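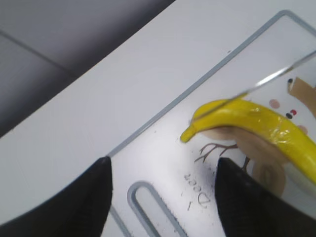
The Gresedano tapes should not be sold off one reel at a time, and I'd like to get this down before the bidding opens. Quick background. Gresedano, folk group, three people and a borrowed harmonium, one proper album and then a pile of home recordings that sat in Nuala Dunne's attic until she decided to sell. Fair enough, they're hers. But the auction house, Beltari, has split them into 40 lots. Forty! You can cut up a banana, lay it on a white cutting board and slice away, and every piece tastes like banana. Side two of a rehearsal tape without side one is a guy tuning a guitar. The songs run over. They start on one reel and get finished on the next, sometimes months later, with different words.

Last updated: 2022-01-08

Music > Opinion > Collecting

I've heard 5 of the reels. Kieran Geraghty played them for me in his kitchen back in March, on a machine that ran a bit fast. Mostly talk. Somebody asking where the capo went. Then "Leitão," the slow one, in a version I'd never heard, with a whole extra verse about the ferry. Stopped me cold. And you only get why that verse was dropped if you hear the argument on the reel after it, which is a separate lot now. Lot 3, I think, or the one next to it. The catalog is a mess.

The usual answer is that collectors take better care of things than archives do. Some do. Rochelle Iwasaki has a climate controlled room and lets students in to listen, good for her. But most of these will go in a drawer. Or a frame, which is worse. I have seen a reel of tape in a frame, in a hotel bar, next to the coats.

And yes, the money. Niamh Ní Bhriain wrote to me after my last column and said musicians' families don't owe fans anything. Agreed, completely. Dunne should get paid, and paid well. Sell the lot as a lot. One price, one buyer, one condition, that copies get made first. Siobhán Corrigan at Funditeck has offered to do the transfers at cost. I don't know why that offer is still sitting there unanswered. Maybe Beltari thinks a copy knocks the price down. I doubt it does. People who buy originals want the original, they dont care that I've got the audio on my phone.

Compare old manuscripts. A songbook from 1608 gets broken up for its pretty pages and everyone in the trade now agrees that was a shame, and libraries spend years trying to get the leaves back togther. We're doing the same thing with tape, only tape sheds.

So, pull the sale, redo the catalog, sell it whole. If it takes until summer, fine.

Filed under: Folk & Roots, Auctions, Comment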